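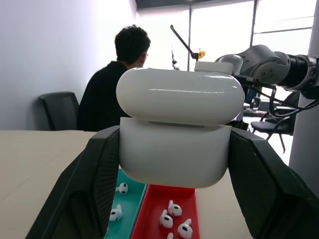 A closed case in the grip, over the teal tray and the red one.

The Pause

I had been at Bondimari long enough to know which step creaked when the idea of the pause first came up, and I am sorry to say I was against it. I was against most things that February. It was hot in Gultimbridge, the sort of heat that gets into the bread, and I had spent a good part of the summer teaching two robot arms to put earbuds away in their cases. They could pick up a case well enough. They could pick up an earbud, most days. Bringing the one to the other was where it all came undone, and I'd got into the way of taking it personally.

My mother, when I rang her on the way home, used to ask how the boys were getting on. She meant the arms. I'd tell her the left one was coming along nicely and the right one had its head in the clouds, and she would say that was just how it had been with my brother and me, and then we'd talk about her lemons for a while.

The method we were using was called Zirnel, after a creek one of the founders had fished in as a child. You guided the arms through the job by hand, over and over, and Zirnel watched and learned to do the same. It was greedy for tidy examples. Anything with a dither in it, any little wait where the person guiding had stopped to think, was snipped out before the training began. We had a script for that. I had written the script, and I was proud of it in the way you're proud of a fence you put up yourself, even when it leans.

The newest of us, a quiet girl who ate her lunch on the back stairs, asked me one morning what happened to the bits we cut.

"They go in the bin," I said.

She asked whether she might have them.

I couldn't think of a reason to say no — I did try — so I gave her the folder. There were 1,044 of those little waits in it, most of them mine. She went through every one on the old screen by the kettle, and it's a strange feeling, I can tell you, to make your tea beside somebody who is patiently studying all the times you weren't sure what to do.

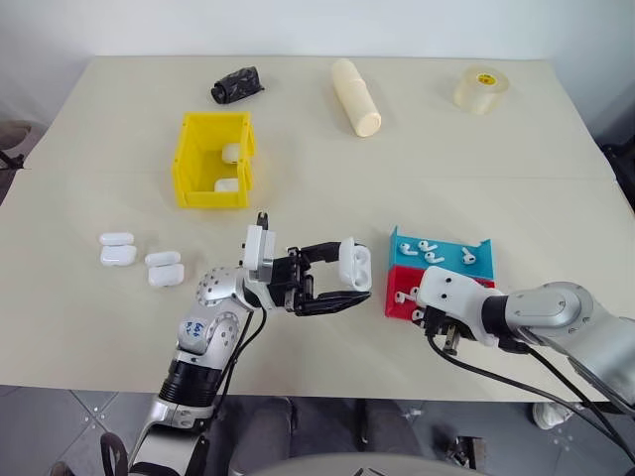
Both arms over the table: a case in the left gripper, the right one above the red tray.

What she'd noticed

It took her a week or so to say anything, and then she said it to the whole room at once, looking mostly at her shoes. The waits weren't scattered about, she told us. They bunched up. Whoever was guiding, and however well they'd slept, they tended to stop in the same place, with the case up in one hand and the other hand not yet closed on an earbud. She thought the person was looking then. They were working out which way the stem was pointing, and how the case was sitting, and we had gone and thrown away the only part of the lesson where anybody looked at anything.

I said, rather grandly, that a robot doesn't need time to look. It has cameras, and the cameras never blink.

"No," she said, "but it's learning from us, and we do."

I went and stood out by the bicycles for a bit after that.

When I came back in I helped her set up the comparison, because I was the only one who understood the script, and because I wanted to be there when it failed. We trained Zirnel twice. One got 600 of my nice tidy examples. The other got the very same ones with every dither put back where it had been. Then each would have 200 tries at the table, with the cases and the earbuds laid out differently every time, and the person scoring wouldn't be told which version was running. I was the person scoring. I think now that was a kindness on her part, though it could just as easily have been the roster.

You would suppose I could tell them apart by the pausing. I thought so too, and I sat myself down with my pencil fully intending to be fair while knowing perfectly well which was which. But the thing had learned the pause in its own fashion. Some tries it went straight in and some tries it hung there, case held up, with the other gripper hovering over the tray the way my grandmother's hand used to hover over a box of chocolates, and both versions did a little of each. So I gave up guessing and simply wrote down what happened. It was the most restful work I'd done in years.

By the last afternoon I had stopped hoping for either one. I'd set out the bin and the trays, step back, and give the arms the table. I said "good lad" out loud more than once. The quiet girl heard me and was decent enough to go on typing.

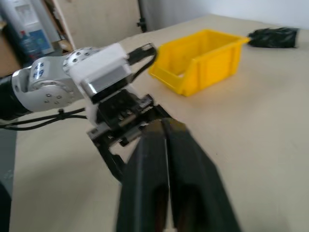 The scores

She opened the envelope on the bench beside the kettle. The version with the waits left in had done better, and by a margin that even I, with a magnifying glass and a bad attitude, couldn't argue away. It dropped fewer cases. It turned the earbuds the right way round more often before it tried to seat them. It was slower, of course, and somebody asked if that mattered, and we had quite a long talk about it that drifted off into where to get dinner.

We wrote it up over the following fortnight in the reading room at Owusu, where the fans work. She did the results and I did the section on method, and I had to describe my own script in it, and say what it removed and why we no longer thought it should. I made 3 drafts of that paragraph. In the first I blamed the heat. She read it, and waited a moment, and handed it back to me with the pencil.

I rang my mother that night and told her the boys had been allowed to stop and think, and were much improved by it. She said she was glad, and asked whether I wanted any lemons, as she was up to her elbows in them, and I said I'd come on the early train and bring a bag.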